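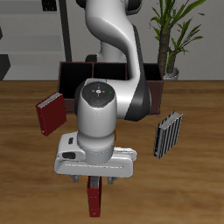 Yan Dining Guide, Listings Group
Minutes of the regular meeting, 2020-04-07
Held by conference call

Chair: Marjorie Catterall
Present: 6 members, quorum met. Apologies: none received.

1. Minutes of the previous meeting

The minutes of the February meeting were approved with one correction. Under item 4, "closed Mondays" should read "closed Mondays and Sunday evenings." The correction applies to the entry for Clorkon only.

2. State of the listings

The chair reported that the guide holds 1,093 restaurant entries. Of these, 53 have no confirmed opening hours. Most of the unconfirmed entries are in the harbor district, where phone numbers changed when the old exchange building was vacated.

Agreed: entries with no confirmed hours stay in the guide but carry the line "Call before visiting." Entries with neither hours nor a working phone number are to be moved to the holding list.

3. Dining rooms closed, takeout entries

Dining rooms remain closed under the current order. Members discussed whether to add a separate takeout section or a field in each existing entry. A separate section would be faster to publish but would duplicate addresses, and duplicated addresses caused errors in the last two updates.

Agreed: one new field, "Takeout," with three permitted values: yes, no, unknown. Delivery is recorded in the notes field. Delivery areas are not to be listed. Third-party delivery services are not to be named.

Stirnura has asked that its entry state that the full menu is available for pickup. The menu supplied omits the grilled fish and both risottos. The entry will read "limited menu" until a complete one is received.

4. Cuisine categories

The category "Italian" is the largest in the guide and is hard to search. A proposal to divide it by region was discussed and not adopted. Few of the kitchens cook from one region, and several owners had objected to the labels suggested for them.

The alternative proposal was to divide by type of service: pizzeria, trattoria, formal dining, counter service. Carried, 5 in favor, 1 against. The member voting against asked that the minutes record the view that "trattoria" has no fixed meaning outside Italy and will be applied unevenly.

Vutar serves pizza at lunch and a set menu at dinner. It will be listed under formal dining with a cross-reference from pizzeria.

5. Price bands

Price bands are calculated from the cost of one main course and one non-alcoholic drink, before tax and tip. Two entries had been calculated with dessert included and were one band too high. Both have been corrected.

No change to the bands themselves. The question of set menus was deferred.

6. Complaints

One complaint received, concerning the review of Clorkon. The owner disputes the statement that bread is charged separately. The reviewer supplied an itemized receipt showing the charge. The review stands. The chair will reply in writing.

7. Actions

Takeout field to be added to the entry form: chair.
Calls to harbor district entries: divided among members by street, list to be circulated.
Service type to be assigned to all Italian entries: all members, drafts to the chair before the next meeting.
Complete menu to be requested from Stirnura: chair.

8. Other business

None. The next meeting will also be held by conference call, at the usual time. Item 5, set menus, is carried forward to that agenda.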